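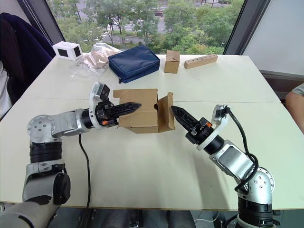

Our project was to teach a two-arm robot to fold a small cardboard box using demonstrations given by remote control. One student sat in the operator seat and moved a pair of leader arms, and the robot arms copied the motion. We picked a box because it needs both sides at once. One gripper has to push against the left wall of the box while the other reaches for the right flap, and if the first one lets up, the box slides. We called the project Irnine, after the folder name on the lab computer.

Data collection

We recorded 284 demonstrations in May. Each one was saved with the views from the head camera and the wrist cameras, plus the joint positions of both arms. The operator could look at the table directly or at the screen. Most of us started with the table and switched to the screen for the flaps.

The wrist views were the hardest to learn to read. A flap that looks simple from the head camera can cover half of the wrist picture, and the inside of the box goes nearly black. Everyone in the group practiced for 10 runs before their recordings were kept.

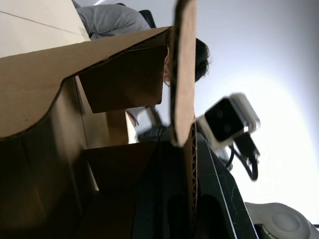 Figure 2. Wrist camera view close to the box, with the inner flap in shadow under the upper one.

Problems

The pointed fingers are good for getting behind a flap but poor for pressing it flat. Pushing too hard bent the cardboard, and a bent flap did not go back to the same place the next time. We replaced the box after every seven runs. We also agreed on one order for the flaps, left side first, so that the demonstrations would not disagree with each other.

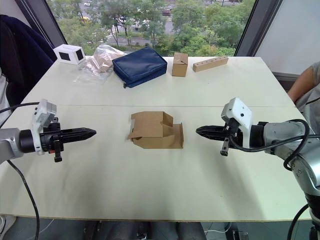
Figure 3. Both grippers closed and pointed at the box, flaps still open at different angles.

Results so far

The model we trained can bring both arms to the box and start on the first flap. It often misses the second one. We think the demonstrations have too few examples of recovering from a missed flap, so the next set will include those on purpose. We also want to add a light over the near panel and compare the two sets with the same training settings.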